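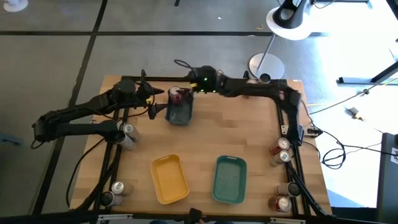
Fig. 4. Butcher-block top in use, with bins and beverage cans.

Support > Workbenches > Vamora Bench > Care of the Wood Top

4. Oiling and Maintaining the Top

The Vamora top ships with one thin coat of oil from the factory. This coat protects the wood in transit only. Oil the top before first use, and again whenever water stops beading on the surface.

You will need:
Flamton bench oil or any food-safe mineral oil
Two lint-free cloths
Sandpaper, 180 and 240 grit
A soft brush or vacuum

Before you begin

Keep the room above 65 °F while you work and until the oil has soaked in. Cold oil stays on the surface and turns sticky.

CAUTION: Cloths soaked in some wood oils can heat up and catch fire when bunched together. Lay used cloths flat outdoors to dry, or put them in a metal can filled with water.

Oiling the top

1. Clear everything off the top, including bins and clamp-on accessories.
2. Brush or vacuum the surface. Wipe it with a damp cloth and let it dry overnight.
3. Sand lightly with 240 grit, always along the grain. Use 180 grit first if there are stains or rings.
4. Remove all dust.
5. Pour a small amount of oil in the center and spread it toward the edges with a cloth. Coat the end grain twice — it takes up more oil than the face.
6. Wait 27 minutes, then wipe off any oil still standing on the surface.
7. Repeat steps 5 and 6 the next day.
8. Oil the underside the same way. A top oiled on one face only may cup.

NOTE: Do not use linseed oil over the factory coat. The two do not mix well and the finish may stay soft.

Checking the mounting screws

Wood moves with the seasons. The slotted brackets under the top allow for this, but the screws can work loose. Check them each June and again when the heating comes on.

1. Reach under the top and find the four slotted brackets.
2. Turn each screw by hand with the supplied driver until snug. Do not use a power driver.
3. If a screw spins without gripping, replace it with the next size up from the Bednarek hardware pack (part 141).

Daily care

Wipe up spills as they happen. Put a coaster or mat under cold drinks and metal containers, which can leave dark rings. Do not set hot pans directly on the wood.

For deep cracks or a split along a glue line, stop using the bench and contact the Birby service desk, attention Heino Lūse. Have your order number ready.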